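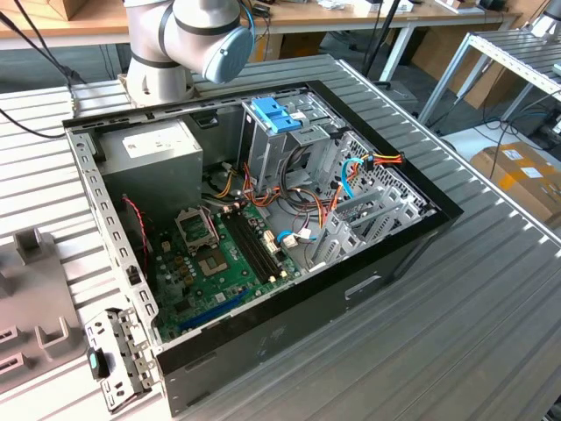 Netovwood Computer Forum > Hardware > Desktops and Towers

Old office tower, bare socket, what do I check before putting a CPU in?

benchrest_lou
Posted December 23, 2019

I picked up a black office tower from the Ghumman surplus counter for 10 dollars. Steel chassis, power supply in the top corner, green board with two memory slots. It was sold without a processor, memory or a drive. The CPU socket is the kind with the pins in the socket and a metal frame and lever over it. There was no plastic cover on it when I opened the case.

I have a processor from another machine that should be the right one for this board. Before I drop it in, what should I look at? I would also like to know if the power supply is worth keeping. All the original cables are still in there and they are a mess.

slotwise
Look at the pins first. Put a flashlight down low on one side and look across the socket, then turn the case and do it again from the other side. The pins should all lean the same way and the light should make even rows. If one spot looks darker or brighter than the rest, that is your bent pin. Don't wipe it with anything. A cloth will catch and then you have a real problem.

Mrs_Capacitor
Agree with the flashlight. Use your phone camera zoomed in too, it shows more than my eyes do.

On the power supply, I would replace it. You don't know how many hours are on it. I had 6 of these office machines come through from a school sale in June and two of them had supplies that would not hold voltage.

slotwise
I don't agree with throwing it out before testing. These office supplies are usually fine. Also, check the shape and the plug before ordering a new one. Some office makers used their own size and their own board connector, and a standard unit won't go in without an adapter.

Mrs_Capacitor
Test it, sure, but a cheap tester only tells you the voltages with almost no load on it. Mine passed the tester and still shut off under load.

benchrest_lou
I have a Plultach tester somewhere. I'll run it with that first and decide after. How do I get at the drive bay? There is a blue latch on top of the cage and I don't want to force it.

tallgrass396
Blue plastic usually means you are supposed to touch it. On mine you push the latch and the cage tilts or slides out. Go easy, the plastic gets brittle with age. Pull the cables out of the way before you move the cage or it will snag on them.

kettle_102
While the cage is out, sort the cables. Run the main power bundle along the side wall and tie it there. Use hook and loop straps so you can undo them later.

slotwise
Leave the cables for last. He might be swapping the supply.

benchrest_lou
Update. Pins look even from both sides, so I put the processor in and closed the lever. It took more force than I expected. Tester shows all voltages in range. One stick of memory, no drive, and it goes to the setup screen. I'm keeping the supply for now and I ordered a Pliton fan for the processor.

Mrs_Capacitor
Good. Run it for a few hours with a drive in it before you trust it with anything.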